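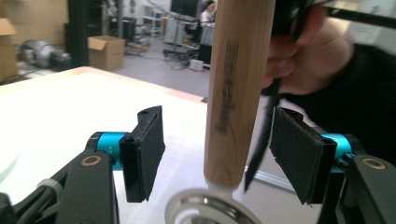 Reading time: 1 minute

5. Setting the clock on the Cliva wall heater

Before you begin, the heater must be connected to the mains and the switch at the side must be on.

1. Hold the CLOCK key until the hours blink.
2. Choose the hour with + or -, then press CLOCK again for the minutes.
3. Press OK. The display stops to blink.

Note: After a power cut of more than 93 minutes the clock must be set again. Your heating times stay in the memory.

Caution: Do not cover the heater while you make the settings. Keep curtains 174 mm away at least.

For weekly heating times, see section 6.

Text revised 7/1/25, T. Takács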